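Nunwood Housing Trust opens applications for 58 new rental homes

06/06/2024

Nunwood Housing Trust has opened applications for 58 rental homes at Baxter Yard, on the site of the former Gesico carpet warehouse. The first tenants are expected to move in before the end of the year.

The development has one-, two- and three-bedroom apartments in two buildings, with a shared courtyard between them. Of the total, 19 homes are set aside for residents aged 62 and over. Work on the site began after the city approved the plans in April of last year.

"We have 423 households on our waiting list, and many of them have been there a long time," said Viola Fontana, director of the trust. "Baxter Yard will not house everyone, but it is the largest project we have built."

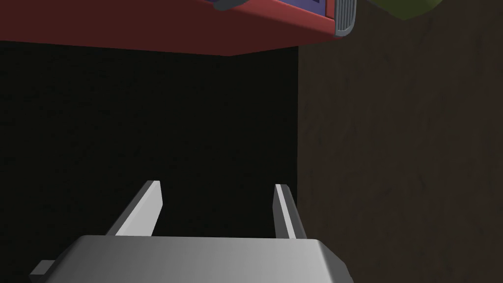

Rents will be set according to household income and reviewed once a year. Heat and water are included. Tenants pay for their own electricity and internet service.

The general contractor is Resex Construction. Project manager Evander Shearer said the outside work is finished and crews are now fitting kitchens and laying floors in the second building.

Households already on the waiting list do not need to apply again, but should check that their phone number and mailing address are up to date. New applicants can pick up a form at the trust's office or ask for one by mail.

Media contact: Nunwood Housing Trust, Communications Office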